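# The Wedding Seating Chart Was Never Our Business

For most of this month the entertainment pages have been arguing over who sat where at a wedding. Krisztina Szabó, who played the sister on the drama *Misar* for 2 seasons, married the singer Cristóvão Serrano at a lake house outside Dundholm. Her old co-star Celeste Fonseca was there. She was at table nine, near the kitchen. From that one fact we have been given a feud.

I write about television for a living, and I have read 3 separate accounts of how this feud began. In the first, Fonseca was angry that she wasn't asked to be a bridesmaid. In the second, Szabó was angry about something Fonseca said on a podcast. In the third, the whole thing goes back to a contract dispute at Calado, the company that made the show. All of them quote "a source close to the couple," and the sources disagree with each other on nearly every point.

I don't know which account is right. I doubt the people who published them know either. A source can be a best friend, or a publicist, or the cousin of the man who parked the cars. Readers are given no way to tell them apart, and an anonymous guess gets the same bold type as a statement with a name under it.

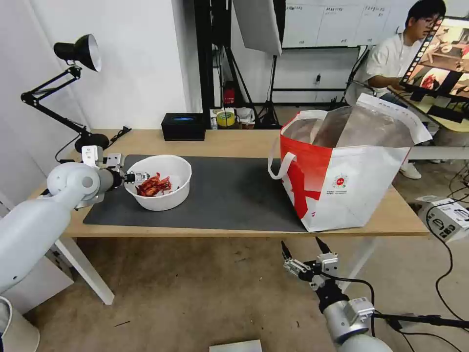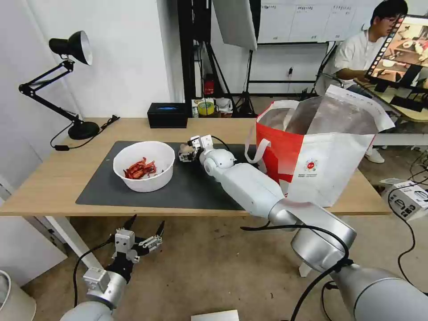
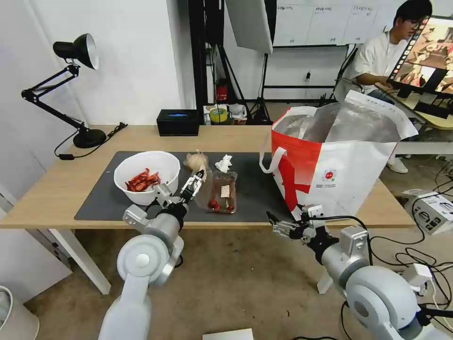
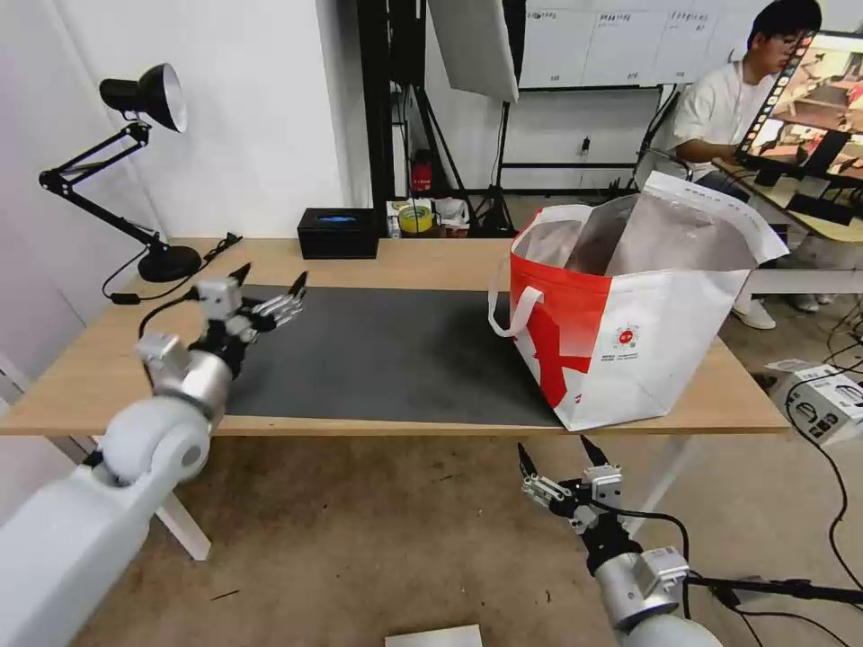

Compare that with what has been said on the record. Szabó posted one line thanking her guests. Fonseca told a reporter at the Cedbridge festival that the food was good and she danced too much. Serrano has said nothing, and his silence was written up as "telling." I would like to know what he could have done that would not have been telling.

The usual defense is that famous people sign up for this. There is something to it. Szabó sold her engagement photos to a magazine, and she has talked about her marriage plans on more than one couch. If you invite the public to the party, the public will have opinions about the cake. I don't think she can ask for total privacy now, and to be fair to her, she hasn't.

But Fonseca didn't sell anything. She went to a former colleague's wedding and sat in the chair with her name on it. By Monday she was "humiliated," according to a site that had not called her. Her manager, Aníbal Guerreiro, says he received no request for comment before the first story ran. He got plenty after it — most of them asking whether she was still upset, which assumes the answer to a question they had skipped.

I have done some of this myself. Years ago I wrote a column on a supposed falling-out between two hosts of a morning show. It was built on a single tip, and I filled in the rest with how they stood next to each other at an awards dinner. One of them wrote to me later. She had a bad back that night and was leaning on a chair. I ran a correction of 2 sentences at the bottom of the page. The column itself had run to 592 words.

My editor at the time, Celeste Leitão, made me call people after that, even for the silly items. It slowed me down and it killed a lot of stories. Most of the ones it killed deserved it.

Gossip is fine. I enjoy it, and I will read the next item about the Serranos as quickly as anyone. All I want is for the writer to say how the source would know, and to phone the person being talked about before deciding how she feels. If she doesn't pick up, say so and leave her mood out of it. Fonseca starts filming a new series in May, and I'd rather hear about that.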